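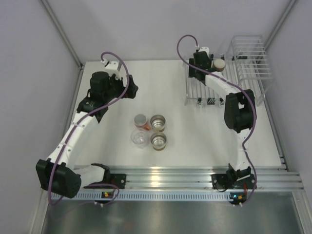
4.2 共有フォルダにおける重複ファイルの発生要因

本節では、クラウドストレージ上の共有フォルダに蓄積された重複ファイルについて、その発生要因を分類し、同期方式との関係を検討する。対象は、Serovholm拠点において業務に用いられている11の共有フォルダである。いずれも同期クライアントDokettiを介して利用者端末と接続されており、端末側での編集は保存と同時に送信待ち行列に登録される。

重複の判定には、ファイル名ではなく内容のハッシュ値を用いた。同一のハッシュ値をもつファイルが異なるパスに存在する場合、これを一組の重複とみなす。ただし、容量が零のファイル、およびアプリケーションが自動生成する一時ファイルは集計から除外した。この手順により抽出された重複は1,797組であった。名称のみが一致し内容が異なるファイルは版の分岐に該当するため、4.3節で別に扱う。

抽出した重複を操作履歴と照合した結果、発生要因は次の三種に整理された。第一は、利用者が原本を保全する目的で明示的に作成した複製である。この種の複製には「控え」「旧」などの語が名称に付されることが多く、作成者自身も所在を把握している傾向がみられた。第二は、フォルダの移動が完了する前に接続が切断され、移動元と移動先の双方にファイルが残留したものである。第三は、同期の競合に際してクライアントが自動的に生成した複製であり、その後の編集によって再び原本と同一の内容に収束したものがここに含まれる。

第二の要因については、移動操作の実装に起因する点に留意する必要がある。Dokettiでは、フォルダの移動を複写と削除の連続した処理として扱い、削除要求は複写の完了通知を受けた後に送出される。通知が失われた場合、クライアントは安全側に動作して移動元を保持する。データの消失を避ける設計としては妥当であるが、残留したファイルは利用者の画面上で通常のファイルと区別されず、整理の対象として認識されにくい。

第三の要因は、複数の端末で同一のファイルを開いたまま離席する運用と関連していた。自動保存の間隔が短く設定された端末では、内容に変更がなくとも更新時刻のみが書き換えられ、サーバ側で競合と判定される事例が確認された。更新時刻に代えて内容のハッシュ値を比較すれば、この種の競合の多くは回避可能と考えられる。一方で、大容量ファイルに対するハッシュ計算は端末の負荷を増大させるため、適用範囲をファイル容量に応じて限定することが望ましい。

以上の分類に基づき、整理支援機能Stistusellに重複候補の提示機能を追加した。同機能は、候補を直ちに削除せず、所有者の確認を経て保留領域に移す。保留期間は8週間とし、期間内であれば元のパスへの復元を可能とした。また、アクセス権の設定が異なる重複については、統合によって閲覧範囲が意図せず拡大するおそれがあるため、自動提示の対象から除外している。先行するLecomte方式では権限の差異を考慮せず、最も新しい更新時刻をもつファイルを一律に残す。両方式の比較は5章で述べる。

なお、保留領域の容量は各フォルダの割当量に算入される。したがって、提示された候補を承認しても、保留期間が終了するまで使用量の表示は減少しない。この点は利用者からの照会が生じやすく、承認画面に注記を設けた。

図3　白い作業面と左右2本のロボットアーム

サイト内検索　キーワードを入力　検索

お問い合わせ　|　著作権について　|　ページの先頭へ戻る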